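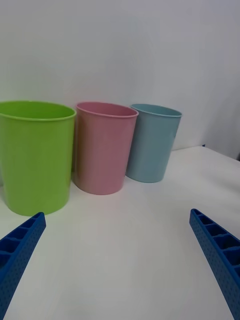 3.2 Collecting the demonstrations

All demonstrations for the cup tasks were gathered by teleoperation at the Plimatia site. We began with the belief, common among people who have never done it, that 1,000 episodes of tabletop work could be had in a week. Collection began in September and ended when the operators stopped answering our messages.

The cups are plastic, in lime green, pink and light blue, and the instruction given with each episode names one of them by color. We asked operators to vary the starting layout between episodes. Left to themselves, people put cups in a neat row, and a policy trained on neat rows learns a great deal about neat rows. A layout sheet, drawn at random before each episode, helped to the extent that it was read.

Each episode was recorded from a wrist view and from a fixed view of the table (Figure 4). The two views fail in different ways. The wrist view is good for judging the last stretch of an approach and poor for knowing where the other arm has got to. The fixed view covers both arms until one of them reaches across the table, at which point it becomes a detailed study of that arm.
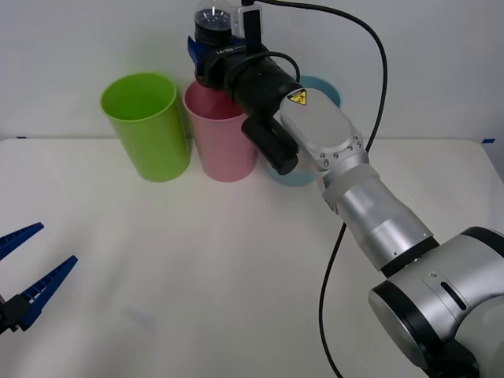
Figure 4. Fixed view of the two-arm workspace during the bottle-and-cups task.

We kept episodes in which the target cup was partly hidden from the fixed view. An early pass with the Elico filter had thrown them out as low quality, and the resulting policy did well right up to the moment its own arm got in the way. Putting them back cost us nothing except the paragraph in our first draft praising the filter.

After review, 692 episodes remained for training. A further 126 were held out for testing, with layouts that do not appear in the training set, and 32 were set aside as recoveries, meaning that the operator made a mistake and then fixed it. The operators regarded this last label as generous. We weight recoveries more heavily than clean episodes, for reasons given in Section 4.1.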